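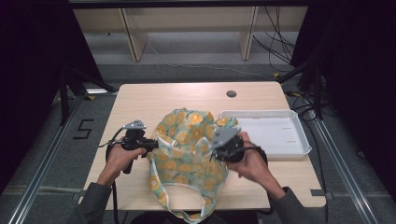

Citrus-print bag on the work table, Skestbridge workroom, January.

Progress report to the Carska Fund: Reusable Bag Project

Prepared by Harpreet Paquette

Work this period was mostly on the light fabric bags. The grant covers 906 bags in total, to be checked, folded and handed out through the Toprak food pantry and the Skestbridge library. We have finished the plain canvas ones and moved on to the prints.

The teal bags with the citrus slices are slower going. The fabric is thin and a little see-through, and it bunches up as soon as it is put down. The long handles are the other problem -- they slide over the front of the table and pull the rest of the bag out of line. We now lay the handles flat across the body first and fold the sides in over them. The written instructions have been changed to match.

Checks on the first 75 prints turned up 10 with loose stitching where the handle binding meets the bag. Those have gone back to Zeron, the supplier, who will replace them at no charge. The other 65 are folded and boxed.

Spending is on budget. We have not yet bought the second set of storage boxes and would like to carry that line over to next period.

Next period:
Finish folding the citrus prints
Receive and check the replacements from Zeron
Deliver the first boxes to the library on a Tuesday morning, before it opens to the public

We need a decision on the storage box money before the next order goes in.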